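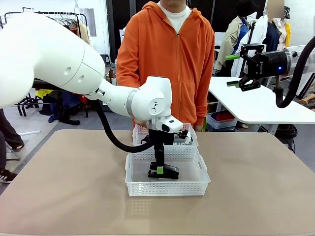 白いかごと緑色のラベルの付いた小物

株式会社Irside、不要になった文房具の回収と再配布を行う「Puvatwood」の対象を法人から学校・学習塾へ拡大
3月の年度替わりに合わせて受付開始

2024年1月4日
株式会社Irside

株式会社Irside(以下、Irside)は、事業所で使われなくなった文房具や事務用品を回収し、点検して必要とする団体に再配布するサービス「Puvatwood(プヴァトウッド)」について、利用の対象を学校および学習塾に広げます。新しい区分での回収は3月に始まり、申し込みの受け付けは本日から行います。

Puvatwoodはこれまで、移転や統廃合で備品を整理する企業を主な利用者としてきました。これまでに回収を行った事業所は557か所です。引き取った品目は、はさみ、穴あけパンチ、ファイル、クリップ、定規、筆入れなどの小物が大半を占めます。机や棚などの家具は扱っていません。

学校と学習塾からの問い合わせは以前からありましたが、法人向けの契約は一度に出る量がまとまっていることを前提としており、教室単位の少量の回収には合いませんでした。今回設ける区分では、箱の数と回収の回数を見直し、教室ひとつからでも申し込めるようにしました。 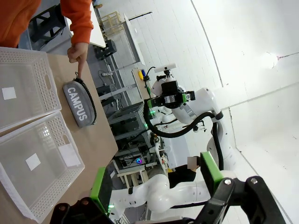

Krisztina Sárközi
株式会社Irside 広報担当

新しい区分の利用の流れは次のとおりです。

申し込みを受けた後、Irsideから折りたたみ式の回収箱と仕分け用のシールを送ります。利用者は箱に品物を入れ、種類ごとにシールを貼ります。細かい分別は必要ありません。「切るもの」「綴じるもの」「書くもの」「入れるもの」「その他」の区分のうち、近いものを選んでください。迷った場合は「その他」で構いません。回収箱は最大20箱まで一度に申し込めます。それを超える場合は、法人向けの区分で受け付けます。

回収は、利用者が指定した日に配送会社が行います。送料は箱の代金に含まれ、別途の請求はありません。年度末は申し込みが重なるため、3月中の回収を希望する場合は早めに日程を指定してください。日程の変更は回収日の前々日まで受け付けます。

集まった品物は、Irsideの仕分け拠点「Otis」に運ばれます。Otisでは、動作の確認、清掃、記名の有無の確認を行います。氏名や学校名が記入されたものは、消せる場合は消し、消せない場合は再配布に回さず、素材ごとに処分します。ファイルや筆入れの中に書類、成績に関する紙、記憶媒体などが残っていた場合は、申込者に連絡したうえで返送します。ただし、返送までの間の保管には限りがあるため、箱に入れる前に中身を確認してください。

再配布先は、子ども向けの学習支援を行う団体、地域の図書室、日本語教室などです。受け取りを希望する団体は、Puvatwoodのウェブサイトで登録すると、在庫の一覧から必要な品目を選べます。品物の代金はかかりません。送料は登録団体の負担となりますが、Otisで直接受け取る場合は不要です。

今回の対象拡大に先立ち、Irsideは文具店「Lý」の協力を得て、同店の店頭に回収箱を置く試験を行いました。持ち込みが多かったのは、使いかけの消耗品よりも、買い替えで使わなくなった道具でした。一方、インクの切れたペンや乾いたのりなど、再配布できないものも一定の割合で含まれていました。このため新しい区分では、送付前に見てもらう一覧表を回収箱に同封します。一覧表はウェブサイトからも印刷できます。

回収できるもの
はさみ、カッター(刃を外したもの)、定規、コンパス、分度器、穴あけパンチ、クリップ、画びょう(ケースに入れたもの)、バインダー、クリアファイル、筆入れ、ペン立て、小物入れ、未使用のノート、未使用の鉛筆、未使用の消しゴム

回収できないもの
使いかけの液体のりと修正液、インクの切れたペン、電池が入ったままの製品、替え刃、薬品、記入済みのノートと問題集、教科書、破損して中身が出ているもの

カッターの刃と電池は、お住まいの自治体の定める方法で処分してください。

料金
学校・学習塾向け区分は、基本料が無料です。回収箱の代金は箱数に応じて変わり、詳しくは申し込みページに掲載しています。先着100校(学習塾は教室単位で数えます)は、初回の回収箱のうち3箱分の代金を無料とします。申し込みの時点で箱数を決められない場合は、後から追加することもできます。

申し込み方法
Puvatwoodのウェブサイトにある「学校・学習塾の方」のページから、学校名または教室名、担当者の連絡先、希望する箱数、回収希望日を入力してください。紙の申込書を希望する場合は、下記の窓口に連絡いただければ郵送します。申し込みは学校や教室の担当者の名義で行ってください。児童、生徒、保護者が個人で申し込むことはできません。

すでに法人向けの契約がある学校法人は、新しい区分に切り替えることも、現在の契約を続けることもできます。切り替えによる手数料はかかりません。契約の期間が残っている場合の扱いは、個別に案内します。

今後の予定
Irsideは、新しい区分での回収を始めた後、品目ごとの再配布の状況をウェブサイトで公表します。公表の時期は、決まり次第お知らせします。また、Lýの店頭での回収箱の設置は継続し、個人の方の持ち込みも引き続き受け付けます。持ち込みの際の申し込みは不要です。

会社概要
社名 株式会社Irside
事業内容 文房具および事務用品の回収、点検、再配布。備品整理に関する相談業務
運営サービス Puvatwood
仕分け拠点 Otis

本件に関する問い合わせ
株式会社Irside 広報担当 Krisztina Sárközi
取材の申し込み、Otisの見学については、Puvatwoodのウェブサイトの問い合わせフォームで「報道関係」を選んで送信してください。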